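Asgate office clear-out: the gallery

Posted by Krum Ionescu, Mon 7 December

Quick one, writing this between the last van and the key handover. We're out of the old Asgate rooms and mostly into the Udutley building. Lots of you asked what was going where and what was in all those cupboards, so here's the gallery. A line or two on each thing, sometimes more when I got going. Order is more or less the order we cleared it.

If something has your name on it, shout. If it says SPOKEN FOR it's gone, sorry.

The back cupboard

Paper, mostly. Product lists from three price changes ago, the blue ones and the green ones, 800 copies in all and not one of them current. Recycling took the lot. Kept two of each for the archive shelf because somebody will ask.

Also in the cupboard: a kettle with no base and two bases with no kettle. None of them matched.

Flat boxes

50 came from the moving company and we used every one, then went begging at the print shop next door for more. Thank you print shop. They're all broken down again now and tied with string by the side door in Udutley. Take some if you're moving house, they're good for one more trip, maybe two if you tape the bottoms properly.

Please don't take the ones marked with an orange cross. Those still have stuff in them even if they look flat-ish.

The desks

11 to shift. Perić came with the van in two runs and got them all down the stairs without touching the paint, which is more than we managed going up. Legs off, bolts in a sandwich bag taped to the underside of each top. This worked great for ten of them. Desk by the window has no bag. If you find four long bolts in a coat pocket, that's them.

New layout is two rows and a pair at the end. Not final. Don't get attached to your spot untill the electrician has been.

Chairs

All moved. The one that sinks is still the one that sinks. It now has tape on the back so we stop giving it to visitors.

Cables, first pass

Everything out on the floor, everything coiled, everything labeled with what it fits. What it fits, not whose it is – that was the mistake last time. Power leads in one pile, monitor leads in the next, then a third pile of things we couldn't put a name to. Third pile was the biggest.

Rule for the third pile: stays until the end of the month, then goes to the electronics drop-off. Have a look through if you're missing a charger.

The Helo shelving

Came apart easier than it went together. Uprights, cross pieces, shelves, a tin of little clips. We were three clips short so the lowest shelf is resting on a pair of old phone books for now. It holds. Don't put the toner on it.

Also a note on the order: heavy at the bottom, things we use every day at waist height, the seasonal stuff up top. Wrote it on a card and stuck it to the side.

Mugs

Wrapped in the old newsletter. One casualty, the big yellow one, handle only. Body is fine and has a pencil job now.

Dishes go in the left cupboard in the new kitchen. The right one has a pipe in it and gets warm.

Plants

Went in the back seat of my car with the seatbelt on, no regrets. The tall one dropped leaves all the way up the drive and has been sulking since. Give it a week. Please only water from the list on the door, last August it got watered by four people on the same day and we nearly lost it.

The gray bins

Now these I like. Smoky see-through plastic, rounded corners, a proper raised lip running along the top. Big enough to be useful. Shiny too, they pick up every light in the ceiling so good luck getting a nice picture of one. You can sort of see through the sides, enough for a vague shape, so they still need labels. Label on the short side please, facing out, the lid gets swapped around and then we're all lost.

Using them for cables, the label printer stuff and whatever comes off the desks at the end of the week. One per shelf, no stacking three high, it blocks the light switch.
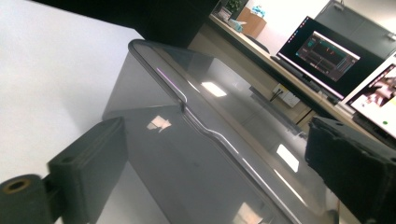
Labels

White tape, black letters, capitals. We did 20 in one go and then the cartridge ran dry in the middle of STATIONERY, so there's one that says STATIO. It's staying.

Words we agreed on, so we don't end up with four names for the same thing again:

CABLES – POWER
CABLES – SCREEN
CABLES – OTHER
PRINTER
STATIO
POST
SAMPLES
LOST AND FOUND

If yours doesn't fit in any of these, ask before making a new one. MISC is banned.

Stationery drawer

Tipped the whole thing out and tested every pen. Long afternoon. The dead ones are gone, the half-dead ones are in the cup by the phone, which is where half-dead pens live anyway. Staplers: plenty. Staples that fit them: one box. New ones are on order.

Hole punch is in the top drawer on the left. It was in the bottom drawer on the right for six years so expect some confusion.

Samples

Still a mess, I know. We got as far as taking them out of the old crates and wiping them down. Sorting is next, by color first and then by size. Tried it by date and gave up after the first crate, half of them have no date and the other half have two.

If a customer wants to see one in the meantime, call me before you drive over.

Wall stuff

Map is up. Clock is up and right. Whiteboard is leaning until we find out whats behind that wall. Frames are in bubble wrap under the stairs, glass side in, please don't lean anything against them.

The calendar with the lighthouse was wanted by two people and there was a coin toss. SPOKEN FOR.

Lost and found

Turned up behind or under things:

One glove, left, brown
A very nice umbrella
Reading glasses in a red case
Library book, overdue, I've returned it
House key on a green ribbon
A birthday card, signed by everyone, never given

The card is for Marta's fortieth. She's had it now. She was good about it.

Free to a good home

Two filing cabinets, gray, one has a key. Coat stand, wobbly. Small fridge, clean, hums. The long rug from the hallway, needs a wash. Box of picture hooks. Come with a car and a friend, the cabinets are heavier than they look and I've done my back enough for one winter.

Pick up from the Udutley side door, mornings are best. Whatever's left goes to the secondhand place on the corner.

The empty rooms

Swept, mopped, windows done. Marks on the wall where the shelves were. Filled the holes and touched up with the leftover paint, wich dried a shade darker, so now there are dots. The landlord came by, looked at the dots, said fine.

Still to do

Bolts for the window desk. Three clips for the Helo shelves. Samples. Somewhere for bikes. Change of adress with the water cooler people, they delivered to the old place again this morning and it's sitting on the step.

More pictures when the samples are sorted. Send me yours and I'll add them – full size please, not screenshots.

Krum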